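Monday, late
Posted by the night bench

Spent the morning under the Leemans arm with a torch in my teeth. The wrist cable had chafed again, same spot, 2 clips along from the last repair. Cut it back, crimped it, taped it, said something rude to it. Prollov swear the sleeve is good for years – theirs must live somewhere quieter.

After lunch I re-zeroed all 6 joints and ran the pot and pumpkin job at low speed. Joint 4 grumbled on the way down, so off came the cover and in went more grease, mostly on my cuffs. Then I set the table height afresh, which Surura's manual covers in one line and which took me until tea. Tomorrow it gets 100 cycles and I get a chair. Must order clips, and a torch that tastes better.

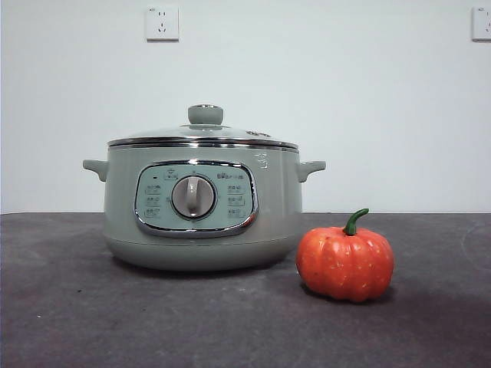
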